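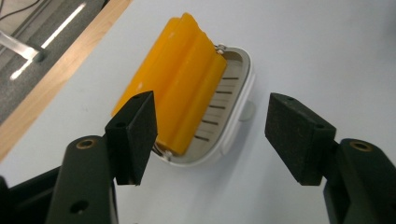 A small open case holds an orange-yellow object on the table.

Small Things in the Home: How I Keep Them in Order
By Aušra Vasiliauskas

When we moved to the apartment in Womton, I had one drawer for everything small. Buttons, batteries, picture hooks, keys without a lock. Every time I needed one screw, I had to take out the whole drawer. In January I finally cleaned it, and it took me two evenings. These are the tips I can give after this work.

Empty the drawer completely. Do not try to sort inside it. Put an old bed sheet on the table first, then you can lift the corners and carry everything away when it is time for dinner.

Keep the boxes you already have. Cases from glasses, mint tins, jars from baby food - all of them are good. Wash them with warm water and a drop of dish soap, and leave them open until the next day. If a lid smells, put a spoon of baking soda inside, close it for one night, then rinse.

Old glue from labels goes away with cooking oil. Rub it in, wait 40 minutes, and wipe with a paper towel. After this you must wash again with soap, or the new label will not stay.

Batteries should not be together with coins, pins or paper clips. I put a piece of tape over the ends of the 9-volt ones. Used batteries go in a separate jar by the door, so I remember to take them to the collection box at the store.

Write on the side and also on the lid. My neighbor Lambros Tsoukalas wrote only on the lids, and then his grandson mixed them all up. He has 32 jars of screws in his garage. He is still opening them one by one.

Sewing needles I keep in a piece of dry soap wrapped in cloth. My mother did this, and the needles go through thick fabric more easily.

For the bottom of the drawer I cut a thin rubber mat, the kind for kitchen shelves. Measure the drawer from inside, not from the front. Mine is 78 cm wide in front, but inside it is less, and I cut the first piece wrong. The leftover strip is now under the cutting board, where it works very well.

Spare keys need a tag the same day you get them. I found seven keys in my drawer and could name only two. The other five I tried in every door, also in the cellar, and one of them opens the mailbox - we thought we lost it.

Next time I will write about the shelf under the sink, where the pipe takes all the good space.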